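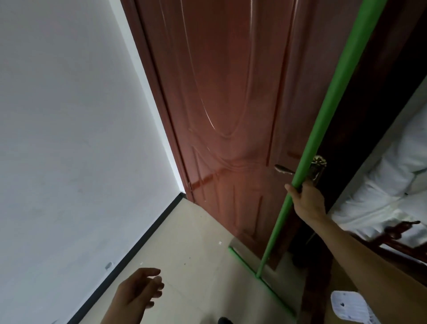 The Case for Knocking

My neighbor Katsuhiko Arai has never once texted me to say he was outside. He walks up, he knocks, and he waits with the patience of a man who believes the person inside will come. I used to find this alarming. I now think he may be the last civilized person on our street.

The rest of us have given it up. My friends sit in their cars at the curb and type "here." Packages arrive in total silence and announce themselves by phone, sometimes a full hour before I find them behind the planter. Last June my building signed up for Zakel, an app that lets a visitor request permission to approach. It sends you 2 alerts and gives you 30 seconds to respond. My aunt failed to get through it and went home with the soup.

I understand the appeal. A knock is rude in the way weather is rude. It doesn't check your calendar. It catches you in the bad sweatpants with your mouth full, and you must decide on the spot what sort of person you are. Most evenings I'm the sort who stands very still in the hallway and breathes through his nose.

But look at what we got in exchange. Every visit now takes 12 messages to set up and one to cancel. We have become people who schedule a phone call to talk about when to have coffee, and the coffee is in three weeks, and then somebody has a cold. 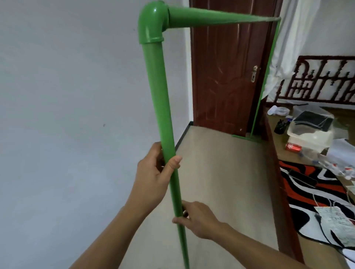

Some jobs still call for both hands, and no phone.

When I was a kid, Mrs. Hamada from downstairs would knock to borrow an egg and stay until the news. I learned most of what I know about divorce, gravel and the price of lamb this way. My mother complained about it for years, usually while putting the kettle on for her.

I'm not asking for a movement. I don't want a knocking day, or a mug. I would only suggest that the next time you're parked in front of a friend's house with your thumb over the screen – get out of the car. Use your knuckles. If they hide in the hallway, knock again. We can hear you fine.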